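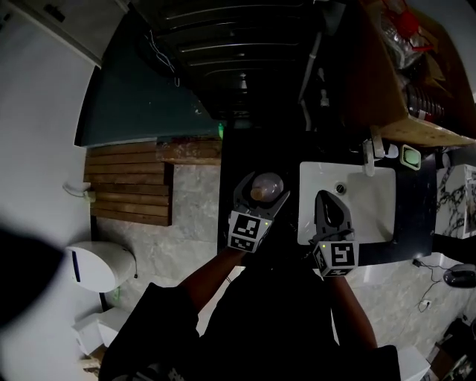
Drernum abre su laboratorio doméstico para mostrar la recogida de datos con pinzas de mano

27 de mayo de 2024

Drernum celebró una jornada de puertas abiertas en las instalaciones donde prepara los datos de entrenamiento de Rerora, su programa de manipulación en viviendas. Asistieron 41 personas, en su mayoría ingenieros de integración y personal de centros de formación profesional, repartidas en turnos de 30 minutos.

La demostración principal tuvo lugar en el baño. Un operador trabajó ante el lavabo con una pinza en cada mano, cada una provista de un cubo con marcadores fiduciales en blanco y negro y de dos dedos curvos de color gris oscuro. Con la pinza izquierda manipuló un recipiente pequeño y redondo de vidrio, mientras la derecha quedaba sobre la pila. El ejercicio forma parte de la serie de objetos de tocador, que la empresa considera la más exigente del programa por el poco espacio disponible y por la presencia de superficies brillantes.

El sistema prescinde del brazo robótico durante la grabación. El operador ejecuta la tarea con sus propias manos a través de las pinzas, y la posición de estas se reconstruye después a partir de los marcadores. Las trayectorias resultantes se adaptan a la cinemática del robot de destino en una fase posterior - la parte del proceso que más preguntas suscitó entre los asistentes.

Según los datos facilitados durante la visita, el conjunto actual reúne 900 episodios válidos correspondientes a 128 tareas. Se descartan las grabaciones en las que los marcadores permanecen ocultos durante un intervalo prolongado o en las que el objeto sale del área de trabajo. La revisión es manual y se realiza el mismo día de la captura.

Los técnicos explicaron que los baños y las cocinas se graban con el desorden habitual de una vivienda, sin retirar los objetos de estantes y encimeras. La variación de fondo, indicaron, reduce la dependencia del modelo respecto a una disposición concreta. No se ofrecieron resultados comparativos sobre este punto.

La segunda parte de la jornada estuvo dedicada a Nornanel, la herramienta interna de anotación, que segmenta cada episodio en fases de aproximación, agarre, traslado y liberación. La versión mostrada admite correcciones sobre la línea de tiempo, pero todavía no permite el trabajo simultáneo de varios revisores. Drernum prevé incorporar esa función en julio.

Bhattacharjee, la firma encargada de la calibración de las pinzas, presentó además un procedimiento de verificación previo a cada sesión. Los documentos técnicos de la visita pueden solicitarse a la empresa por correo electrónico.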